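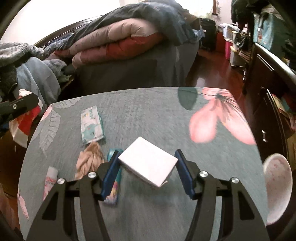 Match-Day Ground Inspection, Women's First Team
Venue: Gorngate, main pitch and broadcast position
Completed by: Anjani Mandagi
Countersigned: Yusri Purba
Form 1011, June issue

Status codes: P = pass, A = action needed, N = not applicable

1. Playing surface level, no holes or exposed sprinkler heads: P
Comment: Divots in the north penalty area filled and tamped.

2. Goals anchored, net clips closed: A
Comment: Two clips open on the east goal. Replace before warm-up.

3. Perimeter boards fixed, no sharp edges: P

4. Runoff clear on all sides: P
Comment: Spare corner flags moved to the equipment shed.

5. Team benches secured to base: P

6. Stretcher and first aid kit at the tunnel: P
Comment: Kit seal 3761 intact.

7. Defibrillator status light green: P

8. Radio commentary position, cables taped or ramped: A
Comment: Cable crosses the stair landing without a ramp. Johannes Zulu to fit one before the crew arrives.

9. Commentary platform guardrail tight: P

10. Interview area lit, floor dry: P

11. Spectator gates open fully from inside: A
Comment: Gate 20 drags on the concrete. Usable, but the lower hinge needs adjustment.

12. Floodlights: N
Comment: Afternoon kickoff.

13. Public address test: P
Comment: Audible at the far stand. Low hum on the touchline speaker, reported Tuesday to Yoga Pillai.

Items 2 and 8 must be closed before gates open. Item 11 carried to the next inspection.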